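Braço robótico aprende a separar peças de um monte de tecidos sem ter treinado no próprio braço

Uma política de manipulação treinada só com demonstrações feitas à mão conseguiu retirar tecidos, um de cada vez, de pilhas desarrumadas. O resultado é do grupo de Siamak Nouri, no laboratório Tehrani, e foi apresentado em junho aos parceiros do projeto Konis. E é um resultado bonito de ver!

Quem já tentou pôr um robô a mexer em roupa sabe o tamanho do problema. Uma caixa tem faces e arestas; uma manta amarrotada muda de forma assim que se lhe toca, esconde metade de si debaixo das outras e cola-se à vizinha. O grupo deixou de lado a modelação do tecido e foi buscar o conhecimento às mãos das pessoas. Os operadores seguram uma garra portátil de dois dedos, com câmara, e fazem a tarefa como lhes sai: aproximar, beliscar uma dobra, levantar, pousar ao lado.

Foram gravadas assim 3.938 demonstrações, com 16 operadores e 108 peças diferentes, entre panos lisos, polares e estampados. O braço da Tehrani, equipado com dedos da mesma geometria, só entrou em cena na fase de avaliação.

“A primeira vez que o braço hesitou, recuou um bocadinho e foi agarrar a dobra de cima, ficámos todos calados a olhar”, conta Pejman Hashemi, que escreveu boa parte do código de treino. “Ninguém programou aquele recuo, veio das demonstrações.”

O ponto que mais entusiasma a equipa é a escolha do sítio onde agarrar. A rede, a que chamaram Pledero, prevê primeiro quais as dobras que pertencem à mesma peça e só depois calcula a trajetória dos dedos. Os estampados, que se temia virem a confundir o sistema, ajudaram: um motivo interrompido de repente costuma indicar que ali começa outro pano. 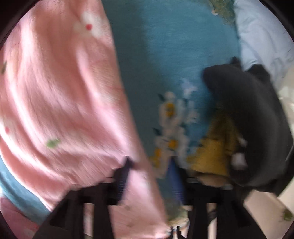
Kianoush Kazemi, responsável pela recolha, insiste na variedade das pilhas. Os operadores tinham instruções para as remexer entre gravações e para não escolher sempre a peça mais fácil. Segundo ela, as primeiras 2.000 demonstrações já chegavam para os panos lisos, mas foi o restante que trouxe o salto nas peças grossas e felpudas.

Ainda há trabalho pela frente. Tecidos pretos continuam a dar mais falhas, sobretudo quando estão dobrados sobre si próprios, e as peças muito finas escorregam dos dedos. O grupo está agora a testar pontas mais macias e quer juntar à recolha meias e outras peças pequenas.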